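Rirnell (household robot)

The Rirnell is a two-armed mobile robot for jobs around the home. Sold as a kit by Fultmont, also rented out as a monthly service under the name Rirnell Home. Arms in white and silver, a gripper on each. Mostly used for picking up, sorting, binning, fetching. It does not cook and is not sold for cooking, although a few owners have tried.

Not to be confused with the Rirnell Bench, an earlier one-armed model bolted to a table, now discontinued.

Background

Work began at Curkthorpe, a small workshop run by Kiros Gebru and Lucía Prieto. First version had one arm and was meant for sorting post. It was slow. Gebru added a second arm after watching the first one fail to open a bag, and the post idea was dropped soon afterwards. Fultmont bought the design and kept both founders on, Gebru for the arms, Prieto for the software.

The name comes from a street near the old workshop. Earlier names were rejected, one of them becuase it was already a brand of lawn feed.

Design

Each arm is a chain of round segments with joints between them. Joint caps are held on by screws and can be taken off with the key in the box. Grippers come off as well, without the key. Cameras give the robot a view of its own hands. There is no screen. Status is shown by a light on the base, which several owners have said is too low down to be any use if you are standing up.

Base on wheels. Fine on tile and wood, poor on deep carpet, no stairs at all. Door sills are hit and miss. The manual gives a maximum height for sills, but the early printing had the wrong diagram and was replaced with a loose sheet.

Battery swap is done by hand and takes a minute or two. The charger sits seperately and wants its own socket.

Kit contents

Base, two arms (packed apart), two grippers, charger, joint key, cloth straps for keeping leads against the arm, printed manual. Spare gripper pads are extra. The box has 366 parts if you count every screw, a number Fultmont prints on the lid, and buyers have complained that it puts them off. Most of those parts arrive already fitted.

Assembly is a two-person job. The arms are heavy and the shoulder bolts are awkward. Fultmont will send a fitter for a fee.

Software and teaching

Tasks are taught by showing. The owner guides the arms through a job, or steers them remotely, and the robot stores the run. Several runs of the same job are needed before it will try alone. Fultmont recommends teaching in the room where the job will be done, with the usual mess left lying about, as a tidied room gives poor results later.

A task library is shared between owners who opt in. It held 1047 tasks in April. Quality varies a lot. Many are near copies of one another (the sock ones especially) and the search is weak. Yuzuki Okabe, who looks after the library for Fultmont, has been merging duplicates by hand.

Known problems:

Soft things. Cloth folds up under the gripper and the robot may think it has let go when it hasn't.

Shiny surfaces. Gloss doors, polished bins, mirrors. Reflections of people walking past can upset the cameras. Matt film on the surface is the usual fix.

Trailing leads. Corded tools are allowed but the lead has to be watched, particulary when the base turns.

Thin bags. Liners tear if the gripper goes in too wide.

Price and service

The kit is sold outright. The rental costs 700 a month in local currency wherever it is offered, a pricing choice that has been called lazy, and includes repairs but not pads. Minimum term eight months. Returned units are cleaned, checked and sent out again with new grippers.

Support by phone, closed Saturday. Reported waits are short in the morning, long after lunch.

Reception

Mixed to good. Suleiman Bassey reviewed the kit for a home technology newsletter and liked the reach, disliked the noise of the base, and thought the manual had been written by someone who already owned one. Wakana Miyazaki compared it with the Nakajima, a cheaper single-armed rival, over a month in her own flat. Her view: Nakajima quicker for fetching, Rirnell better for anything where one hand has to hold and the other has to do. She kept the Nakajima, on grounds of floor space.

Owners' groups tend to praise the rental and grumble about the kit. Resale value is poor.

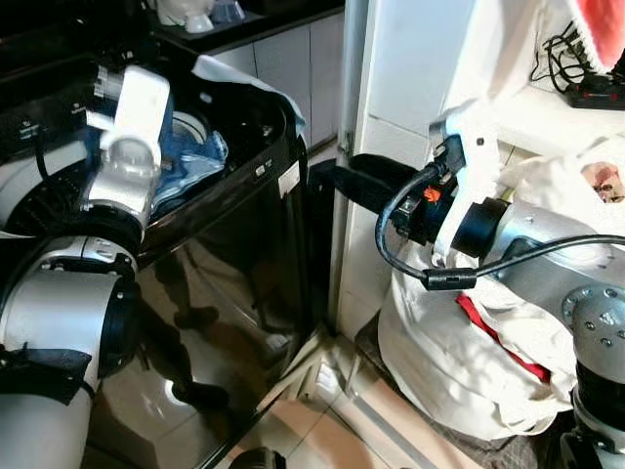
Category: Household robots > Waste and laundry tasks

Left gripper down over the rim of a tall black bin, blue fabric inside. Right gripper closed on the handle of a corded black tool. Bin jobs are among those covered in the manual, chapter on containers. The chapter advises folding the liner well over the rim, going in from above and keeping the second arm clear of the opening. Pads to be wiped after any bin work. For bins with a swing lid see Rirnell, accessories (lid must be taken off first, no attachment for this yet).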